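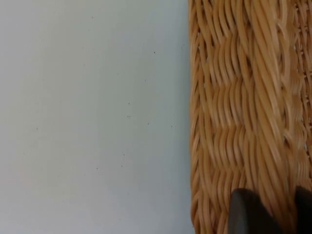 Wrist camera view, basket task: woven basket beside a pale surface, gripper fingers at lower right.

Wekby Household Chores, data card

Version of 2021-04-23

Summary

Wekby is a small set of robot recordings made in one flat in Brestoncombe. We wanted to answer a simple question: which everyday chores can a single arm with a two-finger gripper do today, without a person helping in the middle? The short answer is that it can do parts of many chores and very few from start to finish. The set has 82 recordings of five chores. Failed attempts are kept and are marked as failed.

The chores

basket – take hold of a woven basket by its side or rim and move it to a marked place
cloth – fold a small towel two times
cups – put cups from a rack on to a shelf
drawer – open a drawer, put in one spoon, close it
wipe – wipe a spill from a flat surface with a sponge

What is in each recording

Each recording is a folder with the wrist camera video, the positions of the joints, the opening of the gripper and a text file named notes. The longest recording is 60 seconds. If the chore was not finished by then, we stopped the arm and wrote "timeout" in the notes. There is no sound. The wrist camera is small and sits close to the fingers, so for large objects it shows only one part of them. Users who need the whole object in view should look for another set.

How the recordings were made

The arm was driven by the Skavis controller, which was trained on our older recordings from October. A person put the objects in their start places and then stepped back. The person was allowed to press the stop button but not to touch the objects. We did not clean the surfaces between attempts, and small specks can be seen in some videos. Please do not remove them if you want to compare your numbers with ours.

Results so far

The drawer and the cups are the easiest. Wiping looks good on video, but the arm does not know when the surface is clean – it only repeats the same path. Folding the towel is still poor, and the second fold is much worse than the first.

The basket was harder than we expected. The weave has many small gaps and raised strands, and a finger can catch on them. The side also bends a little under pressure, so the gripper can report a firm hold when it has only pushed the wall inwards. Eight of the basket recordings have a second label, "false hold", for this reason.

Known problems

The start places are always the same within 5 cm. A controller that learns only from this set will probably fail in another room.
In the cloth recordings the clock of the camera is slightly behind the clock of the joints. The correction is in the file offsets.txt.
The labels were made by one person and checked by another, but only for the basket and the drawer.

Use

You may use the recordings for research and teaching. Please do not use them to claim that a product is safe near people or animals; nothing here tests this. If you publish results, give the numbers for each chore separately, because one average hides the towel.

The loading script is in the folder tools. It was written by the Cheung group and expects the folder names to stay as they are.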